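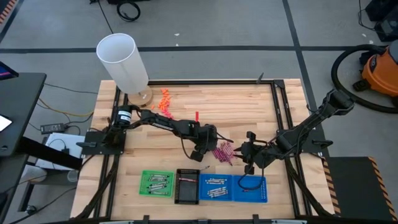 Perkside to bring forgotten lighthouse comedy back to the big screen

30/10/2026 — Perkside, the distributor of films other distributors have politely declined, has picked up the restored version of "Jandari," a black-and-white comedy about two lighthouse keepers who stop speaking over a borrowed coat. It runs 167 minutes. The coat is returned in the last 5.

The restoration was carried out by Valtonen, the film lab, from a print that had lost most of its second reel and all of its dignity. A better copy of the reel was later found in a can labeled "Wedding, do not open."

"Jandari" opens in seven theaters in June and will stream on Flustix after that. Its first release ended after one weekend, and the reviews that survive are short. One calls it "long." Perkside has put this on the poster.

A limited run of 1000 printed programs will be sold at the theaters, with a new essay on the film's use of fog — much of it planned.

Screeners are available to press on request. Please allow an evening.

Press contact: Perkside press office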